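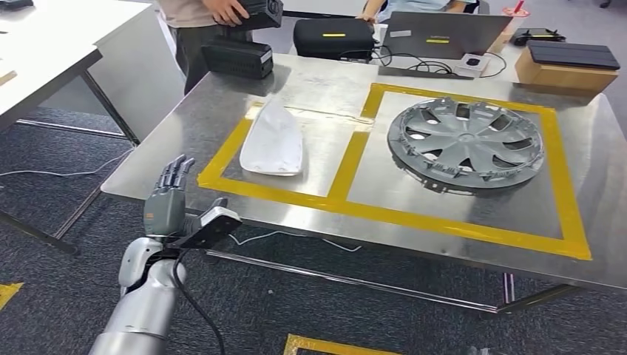

I have been putting off writing up the tape layout on the steel table, mostly because I kept changing it. The current version has held since Sunday, so I'm recording it before I move anything again.

The layout is one yellow rectangle with a vertical strip dividing it. Left is narrow, right is wide. My first attempt had equal halves, and a hubcap laid face up kept ending up over the line. The curved white shells are long but need very little width, so shifting the divider left fixed both problems.

Notes on tape: brushed steel takes it well if you wipe it down with alcohol and let it dry fully. I used a 50 mm roll of Fistora vinyl slit down to a narrower width with a knife and a straightedge. Paper masking tape lifted at the corners in 3 days. Press the ends down with a plastic scraper, then leave the whole thing alone overnight.

Hubcaps go clip side down. Rukhsana Arain prefers them the other way to protect the face, but the clips let the part sit level and I can check the spokes for cracks without picking it up.

Laptop, case and cables stay at the back, outside the tape. The cables still need proper routing. I have a bag of Halunov adhesive clips for that and will probably fit them under the rear edge.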